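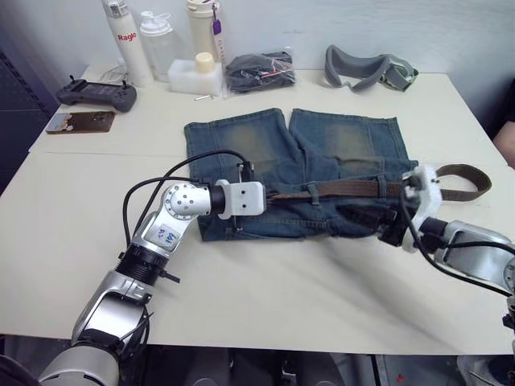 README for the belt and shorts set

Hi, and thanks for opening this before you open the folders. I'm Bo-ram Bae, and I put together the clothing part of Steltodley, which is our ongoing pile of everyday dressing and laundry tasks. This part covers one small job: a leather belt and a pair of denim bottoms, and getting the first through the loops of the second. I wrote most of this on a Thursday with the naming sheet open next to me, so if something sounds out of order, it probably is.

What's in it

There are 36 episodes in the main folder and 15 in the one called extras. The extras are the ones where I changed my mind partway through about how the task should be worded, so the captions are a bit all over the place (sorry!). If you only want clean captions, stick with main. Each episode has its own folder with the pictures, a short caption file and a notes file. The notes file is often blank. When it isn't, read it, that's where I complain about belt loops.

The clothes

Blue denim, faded on the legs, with a brown leather belt. I like working with denim for this because it stays where you put it. A pair of thin linen shorts will slide and bunch the second you tug on anything, and then you're spending all your time smoothing out the cloth and the belt never gets anywhere. Denim has its own problems, though. The waistband is thick, the loops are stitched down tight against it, and if they've been through the laundry a few times they go flat and you have to coax them open with a fingertip.

The belt is a long one for the waist it goes with, so there's plenty of strap left over past the last loop. I went back and forth on whether to use a shorter one and I'm glad I didn't. With extra length you can see much better which way the strap is curling and whether it has flipped over, and a flipped belt is the single most common thing I had to write up.

How the clothes get laid out

Flat on the white table, legs pointing away from you, waistband toward you.
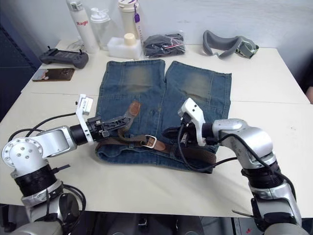 I also ask for the legs to be side by side and more or less straight, but I don't fuss over wrinkles. Seon-mi Seok, who wrote the first layout sheet, wanted everything pressed and lined up with the seam in the tabletop. We tried that for a while and it was so slow - and real laundry doesn't look like that anyway! So now the rule is "flat enough that you can find every loop," and she has forgiven me, mostly.

Words I use in the captions

Strap is the long leather part. Tail is the free end, the one that goes through the loops first. Buckle is the metal bit plus whatever leather is folded around it. Front of the waistband means where the button is, no matter which way the clothes are facing on the table. I call everything "shorts" in main and "pants" in extras, and I know, I know. Search for both.

"Threaded" means the strap passes through a loop. It doesn't mean the belt is fastened, and it doesn't mean every loop has been used. If a caption says "fully threaded" then I checked every loop. The little one near the side seam gets skipped all the time, on my own jeans too.

Known problems

Episode 18 has its caption file saved twice with different wording. Use the longer one. A handful of notes say "left" where I meant the wearer's left, which flips depending on how you think about it, and I haven't gone through to fix those yet. If left and right matter for what you're doing, go by the pictures and ignore my notes.

The row of stuff at the back of the table isn't part of the task and isn't captioned. Please don't write to ask which episodes have the shaker bottle in them, I didn't keep track.

What's next

Seon-mi is writing captions for Arboleda, which is the same kind of thing with shirts and buttons, and it'll use the same folder layout. I'd like to get the denim set up to 40 in main before I call it finished, and I want a few with a stiffer belt. If you find a mistake, send me the episode number and the line you think is wrong, and I'll fix it in the August update.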